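Refinishing a Light Wood Tabletop with Hardwax Oil

Filed under: Surfaces and Finishing
Written by Gleice Batista

This procedure covers stripping a worn clear finish from a solid wood tabletop and replacing it with a two-coat hardwax oil. It applies to pale species such as beech, birch, ash and maple, in tops with square or rounded corners. It does not apply to paper foil or melamine surfaces, which cannot be sanded. Veneered tops are covered in a separate section near the end, with a reduced sanding schedule.

The work takes one day of surface preparation and two short sessions of oiling on the following days. The top should then be left alone until it has cured.

Before you start

Confirm what the existing finish is. Put a few drops of denatured alcohol on an unobtrusive spot on the underside edge and wait two minutes. Shellac softens and becomes sticky. Repeat with lacquer thinner on a fresh spot. Lacquer softens and may wrinkle. If neither solvent has any effect, the finish is most likely polyurethane, varnish or a factory-cured coating. All of these can be sanded off, but shellac clogs paper quickly and is better removed with alcohol and a plastic scraper first.

If the old finish is opaque or the table may have been painted at any point before 1978, test for lead before sanding. Do not continue with this procedure on a positive result.

Check whether the top is solid. Look at the end grain on the short edges. On a solid top the growth lines on the upper face continue over the edge and down the end. On a veneered top they stop at the arris, or a separate strip has been applied over the edge.

Tools and materials

Random orbit sander, 5 inch, with dust extraction
Sanding discs in 80, 120 and 150 grit
Sanding sheets in 120 and 150 grit for hand work
Cork or rubber sanding block
Card scraper (optional)
Vacuum with brush attachment
Hardwax oil, clear or with a white tint
White non-abrasive pads
Lint-free cotton cloths
Mineral spirits
Nitrile gloves
Respirator with P100 cartridges for sanding, combination cartridges for oiling
Metal can with a tight lid, for used cloths
Raking light

The quantities in this article were worked out on a Valtcombe work table with a solid beech top. Gradik Clear Matte was used for both coats. Other hardwax oils behave in much the same way, but open time and recoat time differ, and the figures on the can take precedence over the ones given here.

Step 1. Remove the top or mask the base

If the top is held by screws through slotted brackets or figure-eight fasteners, take it off and work on it flat on padded sawhorses. Mark one end of the top and the matching end of the base with tape. Fastener holes are rarely symmetrical.

If the top is glued down, mask the apron and legs with paper and low-tack tape. Leave the lower edge of the top exposed so that the oil can be carried around the underside by an inch or so.

Step 2. Clean the surface

Wipe the whole top with mineral spirits on a cloth, turning the cloth often. Wax and silicone from furniture polish will otherwise be driven into the wood by the sander and will cause the oil to pull away in small craters. Change cloths and repeat until the cloth comes away clean. Let the top dry fully before sanding.

Step 3. Coarse sanding

Fit an 80 grit disc. Set the sander to a medium speed. Draw light pencil lines across the grain at hand-width spacing over the entire top. They show which areas have been covered.

Start the sander on the surface, not above it. Move along the grain, overlapping each pass by half the width of the disc, at a rate of one inch per second. Do not press. The weight of the tool is enough, and added pressure stalls the orbit and leaves curled scratches that show clearly under oil on pale wood.

Continue until the old finish is gone. Remaining finish is easy to see if the top is wiped with mineral spirits: bare wood darkens evenly, while sealed patches stay lighter and shinier. Replace the disc as soon as it stops cutting. A top of this size generally uses up several discs at this grit.

Keep the pad flat at the edges and let no more than a third of the disc overhang. Tilting the sander here rounds the face down toward the edge, and the dip cannot be corrected without taking down the whole top. 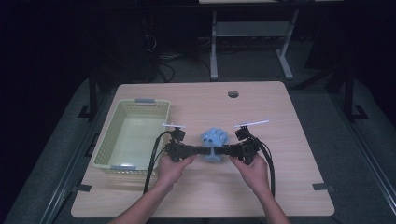
Rounded corners are sanded by hand. A powered disc follows the curve in a series of short flats, and each flat catches the light once the finish is on. Wrap a 120 grit sheet around the block for the straight runs and around a folded piece of thin cork for the radius. Work around the curve in one continuous stroke from one straight edge to the next. The outside of the curve exposes end grain for part of its length, and that portion needs more strokes than the rest to reach the same smoothness.

Step 4. Treat stains and dents

Black rings are iron or water stains that have reacted with tannin. On beech and maple they are usually shallow and disappear with the old finish. If they persist, apply oxalic acid solution with a synthetic brush, mixed to the manufacturer's directions, to the whole top and not only to the mark. Spot treatment leaves a pale halo. Rinse thoroughly with clean water and let the top dry overnight. Wear a respirator for any later sanding, as residual crystals are a strong irritant.

Dents where the fibers are compressed but not cut can be steamed. Place a damp cotton cloth over the dent and touch it with the tip of a hot iron for a few seconds at a time. Rewet the cloth between applications. Stop when the dent no longer rises. Gouges with cut fibers will not respond and must be filled or left.

Fill only what needs filling. Hardwax oil does not color wood filler in the same way as wood, and a filled spot on a light top is often more visible than the original defect. Haberkorn two-part filler in the birch shade was the closest match on the test table, though it still dries slightly pinker than the surrounding wood.

Step 5. Intermediate and final sanding

Vacuum the surface. Any loose 80 grit particles will scratch at every later stage.

Sand with 120 grit, again using pencil lines. Then vacuum and sand with 150 grit. Do not go finer than 150 on the face unless the oil manufacturer specifies it. Hardwax oil needs an open surface to key into, and a polished surface takes up less oil and wears sooner.

The end grain is the exception. Take it to 180 or 220 by hand. End grain absorbs more oil than the face and turns noticeably darker if it is left at the same grit.

Finish with hand sanding at 150, along the grain, over the whole face. A few strokes per area are sufficient. Hold the raking light low at one end of the table and check for swirl marks. If any are found, return to 120 in that area and feather the work outward.

Step 6. Raise the grain

Wipe the top with a cloth wrung out in clean water. Let it dry for two hours, then knock back the raised fibers by hand with worn 150 grit paper, using almost no pressure. Vacuum again and wipe with a dry cloth. Do not use a tack cloth, as some leave a resin film.

Step 7. First coat

The room should be between 60 and 77°F with some air movement. Stir the oil thoroughly from the bottom of the can. Matting agent settles out and an unstirred can gives a glossy first half and a cloudy second half.

The test top had an area of 1,236 square inches and took 2 fluid ounces of oil on the first coat. Scale from there. Pour a small amount on the surface and spread it with a white pad, first across the grain and then along it. The film should be thin enough that no wet ridges remain behind the pad.

Leave for ten to fifteen minutes, then remove all surplus with a clean cotton cloth. Nothing should transfer to a dry fingertip apart from a slight tackiness. Oil left standing on the surface cures to a soft, uneven skin.

Used cloths can ignite on their own as the oil oxidizes. Put them in the metal can, cover them with water and close the lid, or spread them flat outdoors in a single layer until stiff.

Step 8. Second coat

Wait overnight, or longer if the surface still feels cool or sticky. Rub lightly with a dry white pad to remove nibs. Apply the second coat in the same way, using half as much oil. Buff with a clean cloth after ten minutes.

Veneered tops

Omit 80 grit completely. Remove the old finish chemically where possible, then hand sand at 150 only. Stop at once if the color changes abruptly or a dark glue line appears.

Curing and care

Light use is possible after two days. Full cure takes two to three weeks, and until then the top should not be covered or wiped with water. Proltard soap flakes or any neutral cleaner can be used afterward, well diluted. Worn areas can be re-oiled locally after a light rub with a pad and a day's drying.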